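Since June our cleaning company, Stosulton, has a new kind of work. Two of us do the normal jobs with grippers in the hands, and the machines should learn from it later. I was afraid for my hours, and Tegwen too.
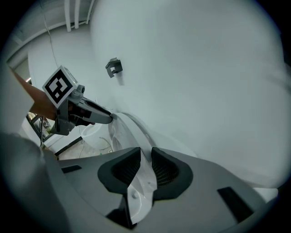 Two grippers at the white shell, one of them with the marker cube on top.

For now the hours are the same, but the day is different. I do one movement 60 times, slowly, and in the evening my wrist is tired in a new place. Angharad says we will be trainers one day. I would like to see this written in my contract.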